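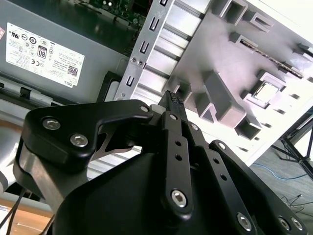
## 4. What the repair records can and cannot tell us

### 4.1 The "loose connection" problem

Anyone who has worked through a stack of appliance repair tickets knows the phrase "loose connection, reseated, tested OK." It appears in the Paisan records more often than any other closing note, and it has been used by earlier authors as evidence that household appliances fail mostly at their connectors. Petchrat and Srisuk make this claim in its strongest form. They argue that better plugs would do more for product life than better motors, pumps or boards, and they recommend that durability labels should score connectors separately.

We doubt this. Our reading of the same records is that the phrase describes what a technician did last before the machine started working again. That is a different thing from the cause of the fault, and the tickets seldom give any means of telling the two apart.

Consider the order of work on an ordinary call. The technician opens the housing, pulls a plug to get at the part behind it, takes a reading, puts the plug back and switches on. If the appliance runs, the visit is over. Reseating is part of every inspection, so it will be present in every inspection that ends well, whatever was wrong at the start. A control board that recovers after losing power for ten minutes will be logged as a loose connection. So will a machine whose owner had overloaded it and then let it rest while waiting for the visit.

The parts themselves do not help much. Small multi-pin plugs with two rows of tiny pin openings (Figure 1) look the same to the naked eye whether or not one contact has lost its grip. Judging them takes a gauge or a resistance reading, and the Paisan shops were not asked to record either.

### 4.2 The records

The Paisan set holds 3386 closed repair tickets from 30 independent shops. It was put together by Pongsiri and Thongsuk from paper job sheets and, for the newer shops, from exports of the Luvetti booking software. We are grateful to both for access, and for their patience with our questions about handwriting.

The set has been described as a random sample of household repairs. It is a good deal less tidy than that. Shops joined because they were willing to hand over their books, and a shop with orderly books is probably a shop with other orderly habits. Large chains are missing altogether. So are repairs done by owners at home, and these are likely to include many of the easy cases that really were a loose plug. The missing home repairs work in favor of Petchrat and Srisuk, and we note it for that reason.

Two shops closed almost all their tickets with the same three words. Removing them changes the overall picture noticeably, and we can see no good argument for keeping them. In both, the job sheet had a preprinted box for "connection," and the other causes had to be written out by hand on a narrow line. It would be surprising if a tired person at the end of a shift did not prefer the box. Earlier papers include both shops without comment.

### 4.3 Return visits as a check

If the connector was at fault and was put right, the same appliance should not come back soon with the same complaint. We therefore looked for return visits. Of the full set, 1052 tickets carry a serial number clear enough to be matched across visits. The rest have a model name only, or a serial number copied down with too few characters.

Among the matched tickets, appliances closed as "loose connection" came back more often than those closed with a replaced part. The complaint on the second visit was usually the same one, sometimes in the customer's own words. On the second visit the cause was given as something else in most cases: a cracked solder joint, a worn pump, water in the door switch. A fair number were closed as "loose connection" yet again.

We would not push this result too far. Returning customers are those who still trust the shop, still own the machine and still think it worth fixing. Someone whose washer fails again a week after a cheap visit may simply buy another. There is also the chance that the first visit caused the second, for example by bending a contact during inspection. In that event the connector would be the true cause of the return and would still tell us nothing about the original fault.

Even so, the pattern is hard to square with the strong claim. A repair that fixes the leading cause of failure should hold better than one that does not.

### 4.4 The Skillent bench study

The second support for the connector argument is the Skillent bench study, in which plugs were mated and unmated 800 times and their contact resistance was measured at intervals. Resistance rose, and the rise is well documented. We have no quarrel with the measurements.

Our difficulty is with what they are taken to show. A plug inside a dishwasher is mated once at the factory and perhaps twice more in its working life. Testing it to hundreds of cycles answers a question about bench equipment and leaves the dishwasher where it was. Heat, steam and vibration are the stresses that matter in a kitchen, and the Skillent rig applied none of them. Meesuk raised this objection when the study first circulated. The reply was that cycle testing is standard practice, and so it is, but a method can be standard and still be aimed at the wrong question.

The later Ultarero trial did include vibration. It ran for a single August on a small batch, with no comparison group, and the plugs that failed were thrown out before anyone had opened them. We mention it because it is now cited as confirmation of the Skillent result. It confirms that some plugs fail when shaken.

### 4.5 What would change our minds

It would be easy to read this section as a claim that connectors are sound. We make no such claim. Some of them are plainly poor, and technicians whose judgment we respect dislike particular types with real feeling. Thongsuk keeps a jar of failed ones on his desk. The trouble with a jar is that it has no denominator. We do not know how many plugs of the same type he passed over without a thought in the same years.

Three changes to the job sheet would settle a good part of the matter at little cost. The technician would switch the appliance on before touching any plug, and note the result. Contact resistance would be read before the plug is pulled. The cause would be written in words, with no box to tick, and "not found" would be an accepted entry. We expect the last of these to meet the most resistance. Shops told us that customers dislike paying for a visit that ends in "not found," and one owner said he had stopped allowing it for that reason.

Until such sheets are in use, the share of failures due to connectors should be reported as unknown. A durability label that scores them separately would rest on a habit of bookkeeping, and manufacturers would be right to complain about it. Section 5 applies the same return-visit check to faults logged as "user error," where the records are thinner and the incentives to misreport are, if anything, stronger.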